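Allotment water: metered or flat rate?

Posted by HawiS
Our site at Negash Lane has 59 plots and one shared supply. Last year's bill was split evenly, so everyone paid the same whether they grew pumpkins or left the ground under a tarp. There is now a proposal to put a meter on each standpipe from next October. I have a half plot and two water butts and I barely touch the tap. I would like to hear from people whose sites have changed over.
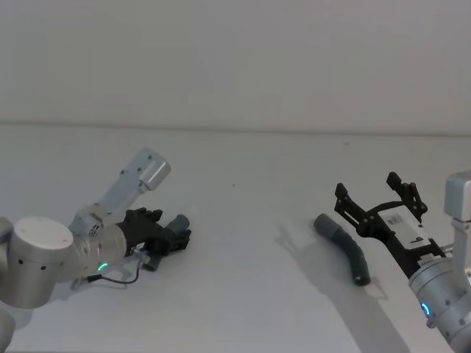
Dagim Berhe replied that his site went over to meters and he regrets voting for it. The standpipes are shared between four or five plots, so you still end up splitting a bill with your neighbours, only now you know which neighbours to be cross with. He paid £70 for the year, more than he ever did on the flat rate.

Posted by rhona_baird
I disagree with Dagim. Ours has been metered for three seasons and use has dropped. People fixed their leaking hoses. Before that there was a tap dripping by the bottom gate all summer and it never got reported.

Cost of fitting is the real question. Get it in writing who pays when a meter freezes. We didn't, and it came out of the plot deposits.

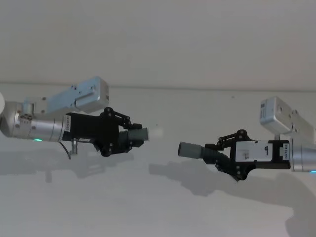
Two grippers, each holding a grey part.

Posted by HenokG
What size are your butts, Hawi? I have one of 242 litres off the shed roof and it is empty by the middle of June. I don't think rainwater gets anyone with a full plot through a dry year.

Flat rate is fine by me. It is simple and the bill goes out once.

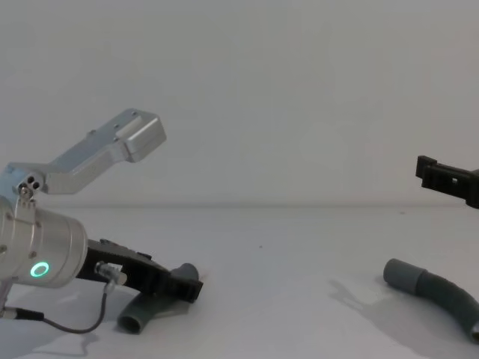

I would put the money into a second tank by the top path and leave the pipes alone.

Posted by HawiS
Both are 100 litres. I mulch heavily and don't grow much that is thirsty, mostly onions and broad beans.

Posted by bontu_t
Has anyone tried banding by plot size? Half plots pay half. We do it at Fekero Road and I haven't heard a complaint yet.

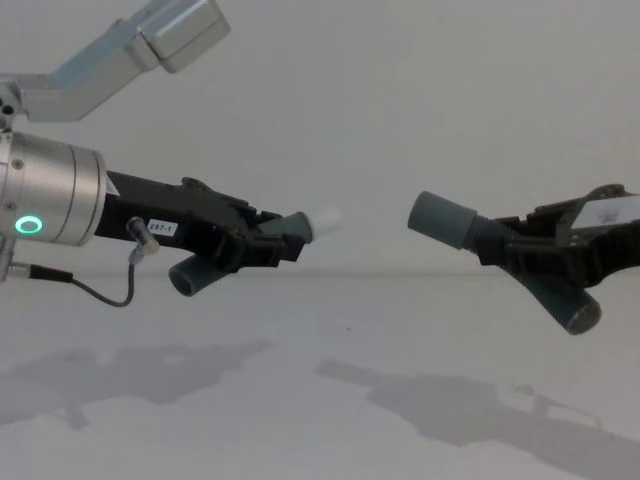

It doesn't deal with the people who leave a sprinkler on, but we have a rule against sprinklers anyway.

Posted by HenokG
Banding I could live with.

Posted by rhona_baird
Still doesn't fix leaks.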